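Journal de la cellule — poste bimanuel de pliage
Atelier Sellham, entrée du 27 mai 2024

La cellule a été remise sous tension en début de matinée, après l'arrêt consacré au nettoyage du plateau et à la reprise des fixations des deux poignets. La présente entrée rend compte des opérations effectuées, des réglages retenus et des points laissés ouverts. Elle complète le registre d'entretien, auquel il convient de se reporter pour les références des pièces.

L'inspection mécanique a précédé toute mise en mouvement. Les liaisons boulonnées des deux bras ont été contrôlées au couple, de la base vers le poignet. Deux vis du troisième axe du bras droit étaient légèrement desserrées ; elles ont été déposées, nettoyées, enduites de frein-filet et remontées. Le bras gauche n'a appelé aucune observation. Les câbles ont été suivis à la main sur toute leur longueur, bras immobiles, puis observés pendant une rotation lente de chaque poignet. La boucle laissée au poignet droit a été conservée telle quelle : réduite, elle tirait sur le connecteur en fin de course — allongée, elle passait devant l'optique.

Le contrôleur Pivix a ensuite été redémarré avec la configuration sauvegardée avant l'arrêt. Le premier démarrage a renvoyé le code 221, qui signale un écart entre la position mémorisée d'un axe et celle que lit le codeur. L'écart concernait le poignet gauche, dont la fixation avait été reprise. Le zéro de cet axe a été refait sur la butée mécanique, conformément à la procédure interne, et le défaut n'est pas réapparu au second démarrage.

Les essais de préhension ont été conduits avec le vêtement rouge sombre de la série d'étalonnage. Le choix de cette pièce est constant depuis la mise en place du poste : le contraste avec le plateau blanc facilite la lecture des vues de poignet, et la maille, souple, met en évidence les défauts de serrage qu'une toile plus raide dissimulerait. La première position contrôlée est celle de la prise par le bord supérieur, les deux pinces étant abaissées aux angles.
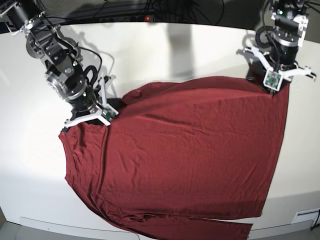 Contrôle de la prise aux deux angles supérieurs du vêtement, modules caméra orientés vers le tissu.

La hauteur d'approche a fait l'objet de la plus grande attention. Avec la valeur héritée de l'ancienne configuration, les doigts de la pince gauche touchaient le plateau avant la fin de la descente et le contrôleur relevait une pointe d'effort. La consigne a été relevée par pas successifs jusqu'à disparition de cette pointe. Il en est résulté une valeur propre à chaque bras, ce que le logiciel Bistow admet sans difficulté, à condition que les deux fichiers de paramètres soient enregistrés séparément. Cette précaution n'avait pas été respectée lors de la précédente intervention et explique sans doute une partie des irrégularités consignées au registre.

Le serrage a été réglé dans un second temps. Un effort trop faible laisse glisser la maille lorsque le bras s'élève ; un effort trop élevé marque le tissu et fait travailler inutilement les biellettes de la pince. Le réglage s'effectue sur une prise au milieu du vêtement, l'étoffe étant soulevée en pointe, position dans laquelle le poids du tissu se répartit de part et d'autre des doigts.

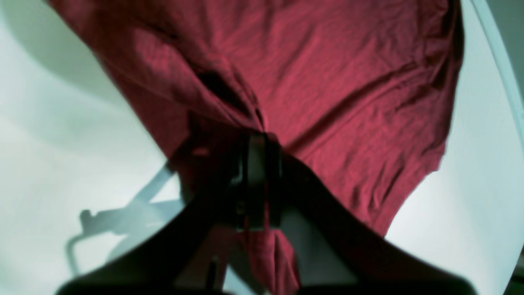 La valeur retenue se situe dans la moitié inférieure de la plage autorisée. Elle a été éprouvée par une série de 13 levées, menées à vitesse réduite, puis par une série de même longueur à vitesse nominale. Un glissement a été constaté au cours de la seconde série, sans lâcher complet. Il a été décidé de ne pas augmenter l'effort pour ce seul incident et de vérifier d'abord l'état de surface des doigts. Un léger dépôt de fibres a été retiré au chiffon sec ; l'emploi de solvant demeure proscrit sur les pièces blanches.

L'après-midi a été consacré à la coordination des deux bras. L'opération consiste à tenir le vêtement par ses extrémités opposées et à l'étendre au-dessus du plateau sans que l'un des bras entraîne l'autre. Elle constitue, de l'avis du soussigné, l'épreuve la plus révélatrice de l'état général de la cellule, car un défaut de zéro, même faible, s'y traduit aussitôt par une tension inégale.

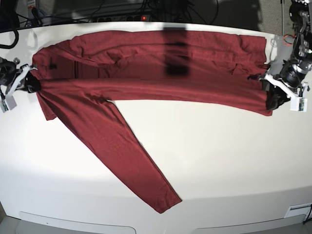 Vêtement à manches longues tenu par les deux extrémités, bande inférieure tendue sur le plateau.

Les premiers mouvements ont montré une avance du bras droit sur le bras gauche. La cause a été recherchée dans l'horloge de synchronisation, puis dans les limites d'accélération, lesquelles différaient d'un fichier à l'autre. Une fois ces limites alignées, l'avance est devenue négligeable. La limite commune a été fixée à la plus basse des deux valeurs. Le cycle s'en trouve quelque peu allongé, ce qui est acceptable pour un poste dont la cadence n'est pas l'objet premier.

L'éclairage appelle une remarque. Les bras projettent leur ombre sur le plateau et sur le tissu, et ces zones sombres peuvent être prises pour un pli par le module de détection. Le seuil a été ajusté en conséquence, mais il s'agit d'un expédient. La demande de déplacement des luminaires, adressée en début de mois au service des installations, reste sans suite ; elle sera renouvelée.

Il est en outre rappelé que la multiprise placée derrière le plateau alimente les équipements de la cellule et ne doit recevoir aucun appareil étranger au poste. Les câbles qui en partent devront être regroupés et étiquetés lors du prochain arrêt. Leur enchevêtrement actuel a fait perdre un temps appréciable au moment d'isoler le bras gauche.

Avant la coupure, chaque pince a été dégagée du tissu et présentée au-dessus du plateau pour l'examen des articulations. Les axes des biellettes ont été vérifiés sans jeu perceptible. Le compteur de cycles atteignait 2 000 à la fin des essais, seuil auquel la notice Sarmiento prescrit une lubrification légère des pivots. Celle-ci a été effectuée, l'excédent essuyé et le compteur remis à zéro.
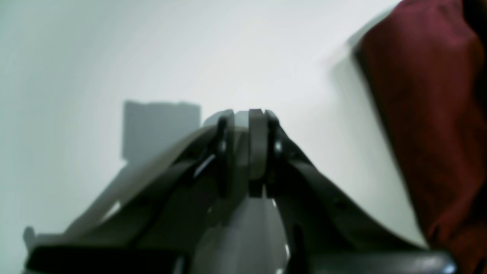 Points à reprendre

Serrage : renouveler la série à vitesse nominale avec des doigts nettoyés et comparer avec le glissement relevé ce jour.

Poignet gauche : contrôler de nouveau le zéro après 6 heures de fonctionnement ; consigner toute réapparition du code 221.

Paramètres : archiver les deux fichiers sous des noms distincts et retirer l'ancienne configuration du contrôleur.

Câblage : prévoir colliers et étiquettes pour l'arrière du plateau — la commande n'est pas encore passée.

La cellule a été laissée hors tension, bras en position de repos, clé du sectionneur remise au tableau.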